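Marwat Kitchen – food storage check, January
Checked by Atif Virk

Fridge temperature: OK. Steady all morning, lovely to see!
Shelves wiped down: OK. The top one came up beautifully.
Raw food kept below ready-to-eat: OK.
Date labels: needs work. Two tubs from batch 2443 had none, so they've been relabelled. 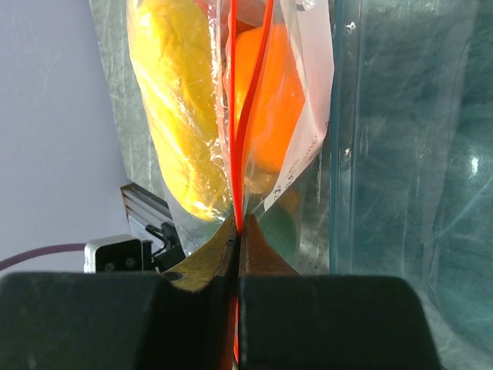
Zip-top bags get their own line this time, and I'm glad they do, they've made such a difference to the store. Run a finger along the whole seal, then give the bag a gentle squeeze and listen for air. The clear ones with the red zip are my favourites – you can follow that bright line down the bag, and something big and yellow inside shows up from right across the room. Any bag with a split or a gritty zip goes in the bin.

Seals checked: OK, apart from one split corner (replaced).
Spare bags: box of 300 opened, kept on the dry shelf.
Still to do: new marker pens, please, the old ones smudge terribly!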